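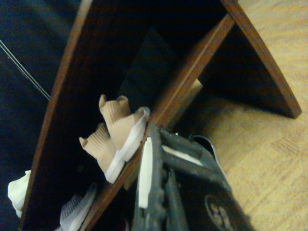
**December, workshop notebook, after lunch**

Picking up from where I left off on the seating board for Pacita and Delali's wedding, and I'm happy to say it is finally behaving itself! Writing it all down while I still remember, because Malsha has the spring couples after this and I'd love for her not to go through the same week I did.

The couple want one big hanging chart, 14 tables, with the names on little cards that can be moved right up to the last evening. (Delali's aunts are still deciding, bless them.) I started with the cream card from Wokach because we had plenty left over from the Fashola invitations, and it takes ink beautifully, but it curls. I left a batch on the bench overnight and by morning every card had its corners up like a stale sandwich. Pressing them under the big atlases helped for an afternoon and then they went right back to it.

Kwadwo suggested the heavier stock from Donham, which I had been avoiding on account of the price, and I have to give it to him, he was right. Lettered 6 cards with the brown ink and 6 with the black, left them out uncovered, and they're all still flat. The brown is softer and I prefer it, but Pacita's mother reads without her glasses at parties, so black for the names and brown for the table headings. Pacita liked that when I called her, and we talked for a good long while about the cake, too, and whether her grandmother's brooch should go on the bouquet or the dress. I said bouquet. I hope I wasn't out of turn.

Ribbon: the sage one frays if you so much as look at it. Cut on a slant, then run the end through a tiny bit of clear glue between finger and thumb. Wipe your fingers each time or you'll end up wearing it, as I did.

Hanging: tried the chart on 2 cords first and it swung every time somebody opened the door. Added a third at the bottom, tied off low, and it stays put now. The venue at Wiltia has the hooks up high already, Dzifa went and checked for me, but she says there's nothing at floor level, so we'll need to bring a weight. I'm thinking of the old doorstop covered in the leftover linen. Dzifa thinks a potted fern would be prettier and she may well win that one.

Still to do:

- Delali's side of the guest list, spellings checked by Delali himself this time (I had one uncle down twice)
- order more Donham card, job 1262 on the slip so it gets billed to the right wedding
- heading for the top table, Kwadwo to draw the leaves
- spare blank cards and the black pen in the box for the evening before
- ask Malsha if she still has the small brass clips, the ones from the garden wedding, not the shiny ones

Glue pot needs a new lid. I've put foil on it for now.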